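3.2 Site Preparation and Operator Conduct

The collection rules described in this section apply to all sites taking part in the Wematine program. They were drafted after a review of the first 600 recordings, in which most rejected takes were traced to poor preparation of the room or to lapses in the start procedure. The rules are kept short so that a new operator can learn them in a single morning.

Each operator works with two hand-held grippers, one per hand, and a head-mounted camera. Every gripper carries a marker cube, and both cubes must be in view of the head camera at the start of a take. The operator stands still with the jaws pointing away from the body for 5 seconds before moving toward the work surface. Clothing should be plain and dark, so that the white faces of the cubes stand out against the torso and legs (Figure 4).

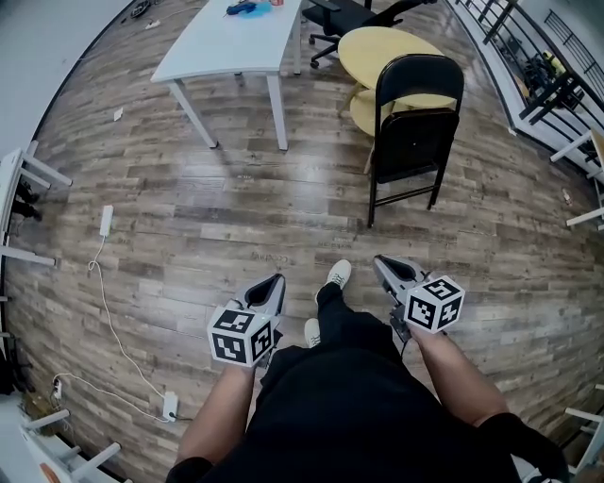
Figure 4. Operator's view with both grippers held forward and a marker cube visible on each. A white table stands ahead; a cable and power strip lie on the floor to the left.

Furniture may remain where the household or office normally keeps it. Earlier guidance from the Sastero group called for a cleared room, but Mahama argued that such rooms give a poor picture of everyday conditions, and we follow that view. The exception is the walking path. Because the operator's attention is on the hands and the task, cables, power strips and adapters are treated as trip hazards – they must be logged before the session and kept out of the path between the start position and the work surface. Closed shoes with tied laces are required at all times.

A session may hold up to 18 takes, after which the operator must rest and both cubes must be checked for dirt, scratches and loose mounting. A cube that has shifted on its gripper is not to be pressed back into place by hand. The pair is withdrawn and calibrated again using the Nodine procedure, and all takes made after the last passed check are marked as suspect. Suspect takes are stored separately and are not used for training until a second reviewer has cleared them.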